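Grovau G2 Wide Spatula, Light Gray with Wood Handle: Long-Term Review

Reviewed by Telma Retamal
Category: Hand tools, turners and spatulas
Test period: eight weeks
Unit: bought at retail

Summary

The Grovau G2 is a turner with a broad, flat light gray head and a pale wooden handle. It is sold for use on coated surfaces. I tested it mainly on small countertop cookers, where the plate sits below the rim of the housing and a full-size turner is awkward. It performed well on eggs, flatbreads and pancakes, adequately on burgers, and poorly on anything that had to be scraped. The handle finish needs attention after the first month.

What was tested

I used the G2 on two compact electric griddles and one 30 cm coated pan. For comparison I kept two other turners in rotation: the Killemach slotted turner, which is all nylon, and the Biditz Flex, which is all silicone over a steel core. All three were washed by hand. The G2 also went through the dishwasher four times near the end of the test, against the care card, to see what would happen.

Head

The leading edge tapers to a thin lip and then thickens quickly toward the neck. The taper is the best part of the design. It gets under a set egg without folding the edge over, and it slides under a tortilla at a low angle with little force. The Biditz has a thicker lip and tends to push soft food ahead of it before it lifts.

Stiffness is moderate. With a 151 g burger patty centered on the head, the front corners dropped slightly but the patty stayed level enough to turn. With two patties overlapped, the head flexed too much to control. The Killemach carries the same load with less sag, although its edge is coarser and tears thin pancakes.

The corners are rounded to a fairly small radius. On a recessed plate this matters more than overall width. The G2 reaches into the corner of a rectangular well and leaves only a narrow strip of batter behind. The corner itself showed no nicks at the end of the test.

There is one complaint about the top face. It is completely smooth, and greasy food slides off if the head tips forward. A light texture would fix this.

Handle

The handle has an oval section and is comfortable in either hand. It stays at room temperature during normal cooking. Nélida Bravo, who shares the test kitchen and has smaller hands than mine, found it slightly thick near the end and preferred to hold it closer to the neck. The join was tight on arrival and is still tight now.

Length is a compromise. On a stove it keeps the hand at a reasonable distance from the pan. On a griddle set back on a table, the handle has to clear the front wall of the housing, so the working angle is steeper than it would be on an open pan.

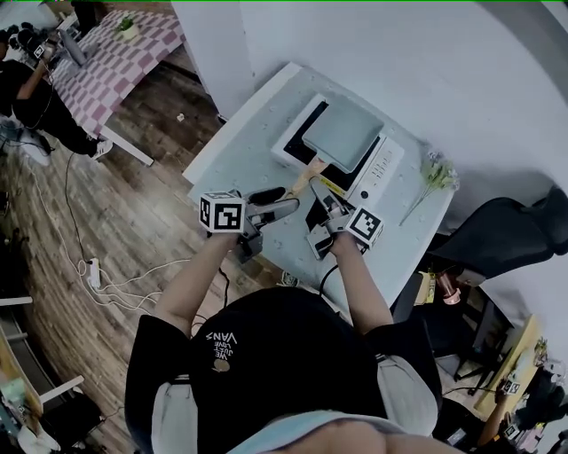 Can the G2 be left resting on a hot plate between turns?

Only for a few seconds. The care card advises against prolonged contact, and the lip is thin enough that I would follow the advice. Use a spoon rest or a saucer, and keep the handle away from the heating area as well.

Cleaning

The head rinses clean with warm water and a drop of detergent. Egg residue collects in one place only, a shallow step where the head meets the neck, and a soft brush clears it. Turmeric left a faint yellow tint that was gone after two further washes. Tomato left nothing.

The handle is less forgiving. After four dishwasher cycles the grain had raised noticeably and the surface felt dry. I sanded it with 700 grit paper and wiped on a thin coat of food-safe mineral oil, left overnight. It came back smooth, a little darker than before. Owners who wash by hand can expect to oil it once a month. Owners who rely on a dishwasher should buy the Killemach.

Wear

I checked the leading edge under a magnifier every Tuesday. Light scuffing appeared in the third week, all of it on the left side, where I tend to start a lift. It has not deepened. Neither griddle plate shows marks from the G2. The pan has one fine scratch — it was there before the test started.

Comparison

Egg release: G2 first, Biditz second, Killemach third.
Heavy items: Killemach first, G2 second, Biditz third.
Corner reach: G2 first, the other two equal.
Scraping: Killemach first, Biditz second, G2 third.
Ease of care: Killemach and Biditz equal, G2 third.

A fourth model, the Gudeta Long Turner, arrived too late for the full test. At 40 cm overall it is too long for small griddles, and I used it only on the pan. It will be covered separately by Shufen Lu.

Good points

Thin, durable leading edge
Reaches into the corners of recessed plates
Comfortable handle, secure join

Bad points

Smooth face lets greasy food slide
Handle needs oiling
Too flexible for two burgers or for scraping

Recommendation

Suitable for a small griddle or a coated pan, in a kitchen where tools are washed by hand. I would still keep a stiffer turner in the drawer for meat. The G2 is also sold in a slotted version with the same handle, which I have not used.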